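November 11, 2021

Hello all at Presamel – time for another update on the Istusholm record, and it's mostly good news!

We've now got eight songs tracked, five of them with finished vocals. I rewrote the second verse of "Taipe" in September and I'm so much happier with it (the old one rhymed "harbour" with "barber", sorry). The strings are booked and the mixing desk has stopped humming.

## Money

We've spent £878 of the grant since my last note, nearly all on studio days, plus £88 for van hire. Receipts are in the shared folder.

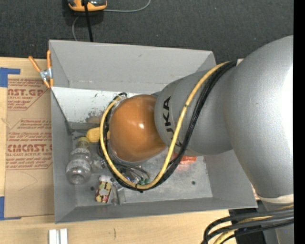 ## What's next

- Backing vocals on the last three songs
- Mixing at Plenel, if they can still fit us in
- Sleeve notes – I've started, they're far too long

Could you let me know by the end of the month whether the pressing money can come early? The plant wants a deposit.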